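The House on Drikora Lane – Audiobook
Written by Liesl Zaugg
Unabridged | Memoir | Danzer Audio

Download or CD set

Some books are meant to be read curled up in a corner by yourself, and some are meant to be heard, preferably with your hands busy and a pot of something on the stove. The House on Drikora Lane has always struck us as the second kind, and we are so pleased to finally be able to offer it as a full, unabridged recording.

Liesl Zaugg spent most of her working life as a visiting nurse in the hill town of Umel, going from door to door with a canvas bag and a paper map that she kept folding until it came apart. She began her rounds one December, in snow up to the axles, with a list of patients and very little idea of how to find any of them. Her memoir follows the years after that first winter – the kitchens she sat in, the stairs she climbed, the dogs who disliked her and the ones who came to love her – and it gathers them into one long, gentle, often very funny story about looking after people in the place where they live.

The title comes from a tall, drafty house at the end of the lane where three elderly sisters lived together and disagreed about nearly everything, including which of them was the patient. Liesl was sent to change a dressing and stayed for lunch. She went back to that house for years, and the sisters turn up in almost every chapter, arguing about the thermostat, hiding one another's pills, and teaching her more about patience than any course she ever took.

Listeners who come to medical memoirs for the big emergencies may be surprised at how quiet this one is. There is a long night with a feverish baby and a bridge that has washed out, and a chapter about a farmer with a bad heart that we had to pause a couple of times (have a tissue handy!). Mostly, though, the book stays with the small work: the soup warmed up, the sheets changed, the letter read aloud to a man whose eyes had gone. Liesl never makes a fuss about any of it, and you come away feeling you have been in very good company.

About the recording

The author reads the book herself. We went back and forth on this with her for quite a while, as she was sure that a trained actor would do it better, but after one afternoon in the Grilar studio it was settled. She has a low, unhurried voice with a bit of gravel in it, and she does all three sisters without ever seeming to put on a voice. You can hear her smile in places. We left those in.

The chapters are short, most of them just right for a drive to work or an evening's chores, and each one has its own track so you can find your place again without a lot of hunting. The CD edition comes in a sturdy fold-out case with a printed booklet that includes the chapter list, Liesl's hand-drawn map of her rounds, and her recipe for the sisters' plum cake, which calls for more butter than you would think.

Product details

Author and reader: Liesl Zaugg
Publisher: Danzer Audio
Studio: Grilar
Release date: Mar 12, 2019
Language: English
Version: Unabridged
Number of CDs: 5
Catalog number: 1663
Print edition: 576 pages, sold separately

Formats and shipping

The download is ready as soon as your order goes through, and it will play on most phones, tablets and computers. You may download it again from your account page if you change devices. CD sets are packed by hand in our shop, and we are happy to add a gift note if you leave us the wording at checkout. If a disc arrives scratched, write to us with your order number and we will send a new one – there's no need to mail back the old.

Libraries and reading groups may order several copies together under group code 251. The discussion guide is free with any group order and has questions for each part of the book, along with a short letter from Liesl to her listeners.

Good listening for chores at home 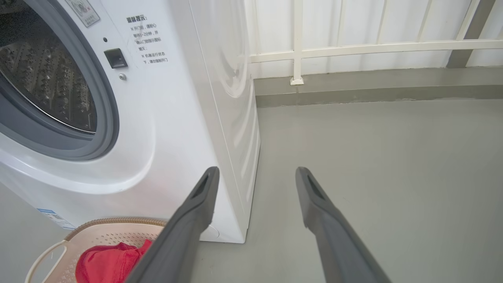
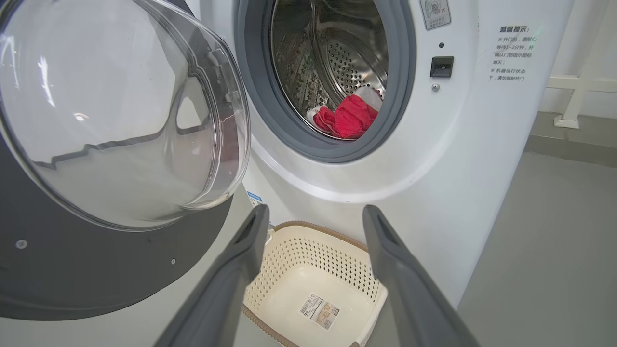 Front-loading washer with a stainless steel drum.

You may also enjoy our other nursing and family memoirs, listed under Lives and Memories.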